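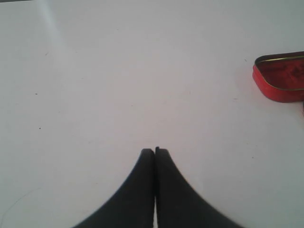 Clearing the Surface: does it do what they say?
Speaker notes, Natalie Goodall
Munddale Community Hall, December 15, 2019

Opening (keep it short, they'll have just had morning tea)

Thank Erlinda for the invitation. Say up front that I was asked to speak in favour of bare tables and benchtops and I'm going to be a disappointment. I've spent a good part of my working life in other people's kitchens and home offices, and I have doubts about most of what gets said on this subject, including a few things I used to say myself.

Ask for hands: who cleared a table or desk completely this year? Who still had it clear a week later? Wait for the laugh. Don't fill the silence.

1. The claim

The usual line is that a clear white surface makes you calmer and gets more done. You'll find it in the magazines and in the Cliltov catalogue, and on the wall of every storage shop I've walked into. Hold up the catalogue, page 50. Lovely table. Now ask where the mail goes.

I don't doubt that a clear table looks good. My trouble is with the jump from there to everything else. When I ask people for the evidence, I get a story about their sister-in-law.

2. What we tried at Scanlon

Gunārs Urbonaitė and I talked 82 households into a small trial, starting in October. One table or bench each, cleared right back, and one object allowed to stay. They chose the object. Mugs, a plant, a fruit bowl, plenty of little tins. Then they kept a diary.

Be honest about the weak points before someone in the third row does it for me:
– people who volunteer for this sort of thing already want it to work
– nobody was checking the diaries against the table
– we didn't follow the drawers

That last one matters. Amado Pangilinan went back to five of the homes afterwards and asked to see where the things had gone. Mostly the spare room. In one case the boot of the car. A clear table with a full boot behind it isn't tidying as I'd define it, it's freight.

3. The diaries

We ended up with 862 entries. Haziq Ngau read the lot, poor bloke, and sorted them by hand. I'm wary of putting much weight on them. People wrote "felt better" on the first night and then wrote about the weather.

What did come up again and again was marks. Once there's nothing on a pale surface you see every speck on it. Crumbs, coffee grounds, a hair, a fine line that might be a scratch and might be a bit of thread. Several people said they were wiping the table more often than when it was covered in stuff. One woman said she'd swapped clutter for housework. (Read her entry out if there's time. Do not do the voice.)

Glare was the other complaint. A white top near a window throws the light back at you in the afternoon, and some people put a cloth down to stop it. Then something went on the cloth.

4. The one object

I'd expected this part to be rubbish and I've come halfway round on it. A small coloured thing at the corner of a plain table does seem to hold its ground. A red tin, say. People told us they'd notice straight away if something else was put next to it. It may only be that they'd been told to notice. I can't separate the two and neither can Gunārs, though he'll argue it with you over lunch.

What I will say is that the corner worked better than the middle. In the middle, the object gets shifted for dinner and comes back with friends.

If someone asks which tin: any tin. Halivitz sell one with a label holder for a silly price. Please don't buy it on my account.

5. What I'd tell you to do

Not much. Pick the surface you use most, leave the others alone. Find a proper home for each thing before you lift it off, even if the job then takes all weekend. If you can't find a home for it, put it back and be at peace with that.

If the table has always had the newspaper and the tablets on it, I'd want a better reason than a catalogue before moving either.

Skip if running late: the bit about labelled baskets. They've heard it from the last speaker anyway.

Questions

Likely one: "So are you saying don't bother?" Answer: I'm saying look in the drawers before you congratulate yourself.
Likely two: what to use on marks. Damp microfibre cloth, no cream cleaner on a matte finish, try it on the underside first.
Someone will ask about children. Pass to Erlinda, she's got four.

Return the hall's lectern light to the cupboard beside the urn.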